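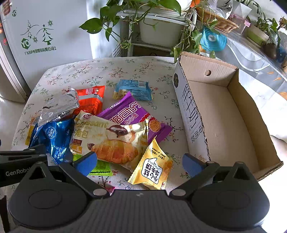

Wrapped snacks and an open carton on the packing table.

Drovby sets out packing method for mixed snack boxes

September 28, 2019 – Drovby, the mail-order snack retailer, has published the hand-packing method used for its mixed snack boxes. The method applies to all boxes made up from the autumn list and replaces the working notes issued in April.

A mixed box holds up to 16 individually wrapped items in a single cardboard carton. Items differ widely in size, stiffness and trapped air. A croissant bag, a noodle snack and a pyramid-shaped waffle packet will not stack in even layers, and earlier boxes packed to a fixed layer plan arrived with too much movement inside.

Under the revised method all items for one box are first laid out on a cloth-covered table beside the open carton. The cloth prevents light foil packets from sliding and is changed at the end of each shift. Labels are checked at this stage, and barcodes are read before an item goes into the carton. Packets may be laid face up or back up, provided the barcode can be reached without bending the seal.
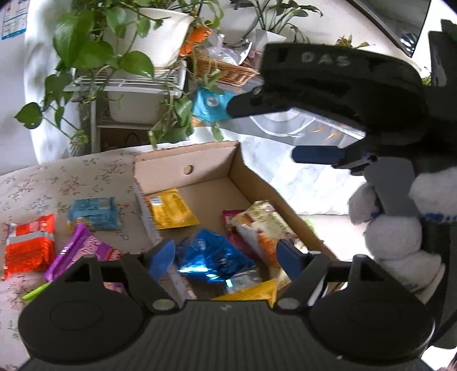 Flat packets go in first, against the side walls. Long packets are then leaned along the wall, with the crimped end uppermost where the length allows. Creased foil bags fill the centre. Puffed items are placed last and must not be pressed down to close the flaps. If the flaps will not meet, the packer removes one item and starts the top layer again.

Drovby tested the method on 1,002 boxes before adopting it. Three were returned with a split seal. Average packing time was 90 seconds per box, measured from the first barcode read to the closing of the flaps.

"Most of the work is in the order of packing," said Carys Prothero, packing manager at Drovby. "The carton is the same one we used before. We have not added any paper fill, and the packets support each other if the flat ones are placed properly."

Warrick McKinnon, who is responsible for materials, said the carton specification would remain unchanged for the present – a shallower version from Janel is being assessed for smaller orders, and a decision will follow once drop tests are complete.

The method sheet is available free of charge to other small retailers. Printed copies can be requested by post.

Press contact: Zainab Amadi, Drovby Press Office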